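Gallery: handheld grippers, what we have and what we need to buy

Posting this ahead of the budget round so people have something to look at besides the spreadsheet. Request goes in 15/10/2026, comments to Isamu before then please. Not after!! Last year three of us sent notes the day after and the second harness never got ordered.

Short version of where we are. Two pairs of handheld grippers in use, one pair in the cupboard with a bad trigger. Asking for two more pairs, spare marker cubes, straps, cables. Quote from Halvorsen is on the shared drive, Trukance quote still missing, Gualtiero is chasing it. Total on the Halvorsen one comes to 2,936 before shipping. Shipping to Hiltham is extra and they won't say how much until we confirm the adress.

Soft goods are the bulk of the list this time. Pouches, cloths, bags. Cheap to buy, slow to get through, so hours matter more than the price of the items.
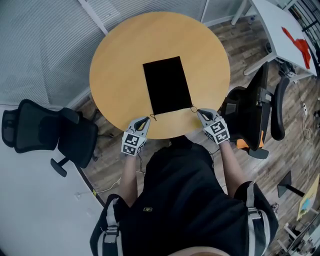

Handheld Manipulation Group, Hiltham site / Equipment & Planning

Drawstring pouch on the round table, both grippers in, right one on the cord. Black pouch on a honey colored top, easy to pick out. Marker cubes on both grippers, which is the part we keep having to budget for. Faces get scuffed, then tracking goes, then the afternoon goes.

Line items, in the order Stellan Dalen wants them (he's signing, so his order):

Grippers, two pairs. 880 a pair from Halvorsen. Same model as now so the chargers and cases carry over. Please no more suggestions to mix models, we tried it in the spring and ended up with two sets of calibration files and everyone loading the wrong one.

Marker cubes, printed, a bag of spares. 70 for the lot. Aslak says print them in house, fine, but then somebody has to own the printer and it can't be Aslak because he is away half of October.

Harness straps and buckles. Want the wider strap. Current ones are OK for an hour, less OK for three. No price yet, Virnska sell them singly and might do a set.

Cables. Short ones and long ones. The thin black ones hanging off the gripper are what goes first, always at the plug end. Buy doubles.

Tables. No change. Round one stays, people like that you can get at it from any side. Stellan Holmgren asked about a height adjustable one, 700 for the cheapest he found, I've put it under "next year" and he knows.

Chairs. Not on this request, seperate furniture budget. Stop adding them to the sheet.

Still open:

Do we pay for the service plan or keep sending things back one at a time. Gualtiero thinks plan, I think wait until the first new pair has done a month.

Storage. Four working pairs will not fit the cupboard. Need a shelf with a lock, or take over the bottom half of the cabinet by the printer.

Who books delivery. Hiltham front desk will take boxes but only if there's a name on them. Put Isamu.

More pictures when the cloth folding setup is ready. Same place for comments, bottom of the sheet, initials next to your line so I know who to ask.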